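Why I've gone back to keeping a paper diary

I gave up on paper diaries in my twenties. It wasn't a big decision, I just got a phone that had a calendar in it and the diary I'd been given that Christmas stayed in its cellophane until I moved house. For years that was fine. Then in August I missed my own dentist appointment while holding the phone that was supposed to tell me about it, and I thought, right, enough.

So I went into Soslow on the Thursday and bought a diary. A proper one, week to view, with a ribbon. It's green. It cost more than I wanted to pay, but the cheap ones all had that shiny paper where the ink slides about and you end up with half of Tuesday on the side of your hand.

My friend Gemma Rowbotham thinks this is hilarious. She runs her whole life (and most of her husband's) from a shared calendar with colours for everything, and when I got the diary out in the café she asked if I'd be sending her a telegram to confirm. Very good, Gemma. She was also the one who turned up at Gulletdale for our walk an hour early, because her phone had done something clever with the time, so I'm not taking lectures.

What I write in it

Mostly boring stuff. Bins, birthdays, when the car's due, what time the last bus goes from Godside. I tried at first to have a system, with symbols down the margin like the people who do this beautifully online, and I kept it up for 4 days. Now it's just biro and a lot of crossing out. I've started writing down what we had for tea as well, which I can't defend at all, except that it's surprisingly nice to flick back and see that we had toad in the hole on a night I'd completely forgotten.

The other thing is the small notes that never had anywhere to live before. The name of the paint in the hall. The reference for the council tax query, which ended in 2149 and which I must have been asked for at least three times while sitting on hold. I used to put those in my phone too, and then I'd have a note called "Note" with a number in it and no idea what it was for!

I do still use the computer for work, before anybody writes in. I'm not moving to a hut. Anything with an attachment lives on there, and the household spreadsheet isn't going anywhere either, mainly as it took me most of a winter to get the sums to add up.

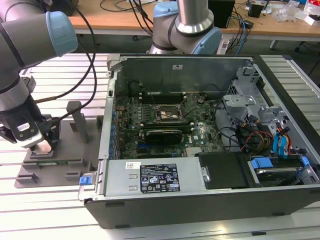
Things I've got wrong so far

Leaving it at home, obviously. A diary on the kitchen table is no use when you're stood at the hairdresser's being offered a choice of dates. I now carry a slightly bigger bag, and I've got a slightly worse shoulder.

Writing in pen when I should have used pencil. Reece Pilkington, who I do the allotment rota with, has changed his weekend so often that one page looks as if something has been buried in it. He's down for the last one of the month now and I've told him that's final.

And then there was Rudd. We'd booked a night at the pub there for my sister's birthday, I'd written it in, underlined it, even put the room rate next to it, and I'd put it in the wrong week. Paper doesn't ping at you, that's the trouble. If you write the wrong thing down it just sits there looking certain. Luckily my sister rang to ask what shoes she should bring and we got it straightened out, and the steak pie was lovely, thank you for asking.

Would I go back to the phone?

I don't think so, not for this. I like looking at a whole week at once and being able to see that it's too full before I say yes to something else. I like that when I open it to check one thing I don't come out twenty minutes later having read about somebody's kitchen extension. My handwriting has improved a bit too, although my mum says she can't see it.

If anyone knows of a decent week to view with a pocket in the back for receipts, tell me in the comments, as this one hasn't got one and I've been using an envelope and a paperclip. Not spiral bound, please. I'm left-handed and they drive me up the wall.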